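April, notebook, late morning

Back on the Rillasden rent survey. Sevim Sarıgül and I spent the morning cleaning up the responses from the Fomlow side of the neighborhood, and wow, people really do write their rent in every format there is (monthly, weekly, "same as last year"). We mailed 700 forms and I'd hoped for 500 back. Not there yet, but the pile is growing!

Main headache: two blocks near Rosenthal Street got coded as owner-occupied when they're clearly rentals. Sevim caught it, I fixed it, and the middle-income share dropped a bit. Need to rerun the map before anyone quotes the old one.

Sinan Oral wants the income bands split into 6 groups. I still like five - the top two are so thin that one household moves the whole bar - but I'll run it both ways and we can argue over the charts.
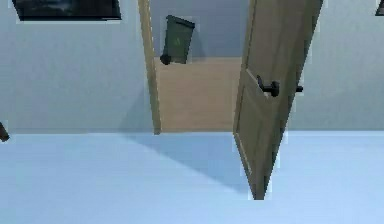
Also, the Mireo tenants' group asked if they could see results block by block. I said probably not, some blocks have only a handful of replies and you could guess who's who. Will ask Sinan what cutoff he used last time.

To do: rerun map, second mailing labels, call the print shop before 2.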